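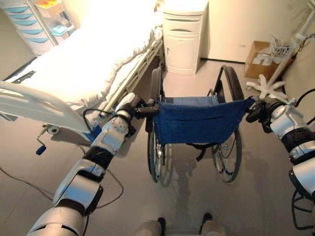 Seals before breakfast

I've wanted to do the Zaralside boat trip for years, and this November I finally booked it (and then spent a week watching the wind forecast like a maniac). We left the harbor at 7 in the morning, still dark, with me clutching a thermos and wearing every sweater I own.

Our guide was Şengül Taşdemir, who grew up across the water in Pirkow and knows every rock by name. The first stop was the low reef past the lighthouse, and oh, the seals! Gray ones, mostly, with a few fat white pups up on the shingle. She cut the engine 100 yards out and we just drifted and listened to them moan at each other. 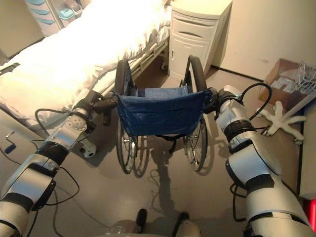 After that we headed for the north cliffs, 58 minutes of bouncing around, and I'll admit I stared very hard at the horizon for most of it. The gannets are gone by this time of year, but we had fulmars right over the boat, a couple of purple sandpipers on the ledges and one great northern diver that popped up, looked at us and went straight back under.

Hrvoje Vukadinović, the skipper, told us the spring trips are the ones for puffins. He's had 2000 on the water in one evening, all rafted up below the cliffs. So guess who's already asked about May?

Bring gloves you can work binoculars in. Mine were useless.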